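Notes on the Tableware Collection, Second Week

The Tilline project reached 200 accepted demonstrations on Tuesday. The target remains 500, and the remaining episodes will be recorded under the revised protocol set out in this post.

Each demonstration is performed by a human operator guiding both arms. Operators work in sessions of 48 episodes and change places after each session.

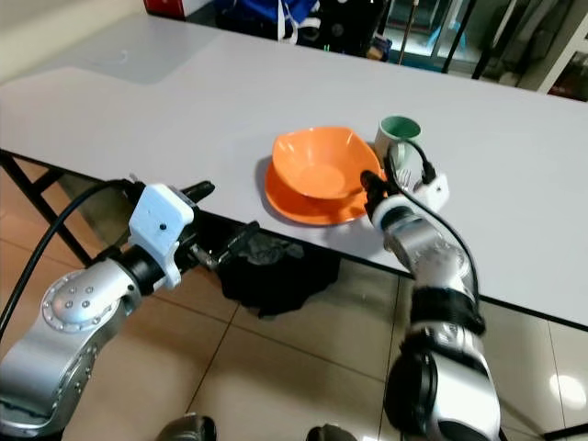 Right gripper at the rim of the orange plate, Tilline tableware task.

The revision concerns variety. Early episodes were too much alike - the same dishes, the same spacing, the same approach - and the policy trained on them performed poorly when a mug was moved by a hand's width. Operators are now required to alter the layout every 3 episodes and to leave unrelated items on the work surface. Failed grasps are to be kept and labeled, provided that the operator recovers within the same episode.

Wrist views are stored alongside the head view and reviewed separately.
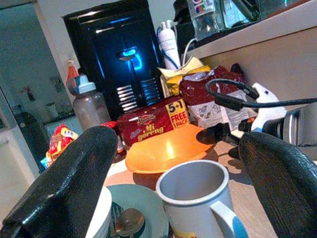
Brynjólfsdóttir wrote in response to the draft protocol that clutter should be introduced gradually, and that failed grasps ought to be held in a separate set until their effect on training has been measured.

The second point has been adopted. The first will be discussed when the Orkthorpe results arrive in March.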